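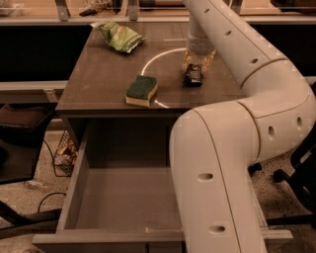 **Filed under: Snacks & Small Stuff**

I have moved the snack stash again. It used to live on top of the fridge, then in a shoebox in the car, and since May it's been in my desk, where I can reach it without standing up (you can see where this is going).

My whole problem is the 3 p.m. slump. Lunch wears off, my eyes go fuzzy, and I start reading the same email over and over. For years I fixed that with whatever the vending machine had, back when I worked at the Levwood office and the machine was right outside the door. Now that I'm home most days I have to supply my own junk, and you'd think I'd be better at it!

So last month I tried a plan. One salty thing and one sweet thing per day, picked out in the morning before I'm hungry and silly. The first week went great. The second week I ate Thursday's snack on Wednesday night in front of the TV, and after that the system sort of fell apart - I was borrowing from days that hadn't happened yet.

What has worked better is buying less. I take the bus over to Sasbridge for groceries, and the little store by the stop sells nuts and dried fruit by the scoop. I got a bag of the chili corn for $3 and it lasted me longer than any big box from the warehouse place ever has. Big boxes make me feel rich, and then I eat like I'm rich.

I've also gone back to toast. Toast is a wonderful snack! You have to get up for it, it takes a couple of minutes, and by the time it pops I've stretched my back and looked out the window and half forgotten the email. Peanut butter if it's a bad day, butter and a little salt if it's not. My sister swears by cold noodles straight from the container, but I can't type with a fork in my hand.

Next on my list is a seed cracker recipe I copied down on our trip to Olmedo and then lost in a coat pocket until last weekend. It wants a very thin dough and roughly 44 minutes in a low oven, and my oven only knows two moods, so we'll see. If they come out okay I'll post the recipe. If they come out like roof tiles I'll post that too.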